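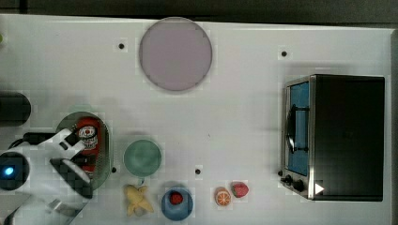
Where do people put a plate down when the table is already in use? Mostly in the widest open patch, well clear of the small items.

4.2 Table Layout

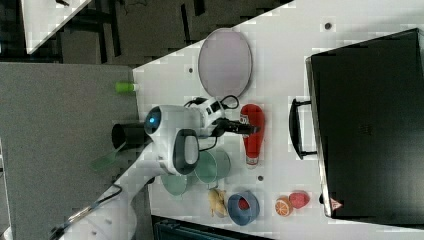

Ásdís Ladefoged and Berkay Ekinci, Narkbridge

We looked at how play kitchen pieces get spread over a white tabletop. Figure 3 shows a layout with a large oval plate near the top and a red squeeze bottle on its side. Two green cups lie close together.

Figure 3. Plate, bottle and cups on the table.

Related items
Toy Food and Table Space
Sorting at Grutstead

Contact | © Narkbridge | Back to top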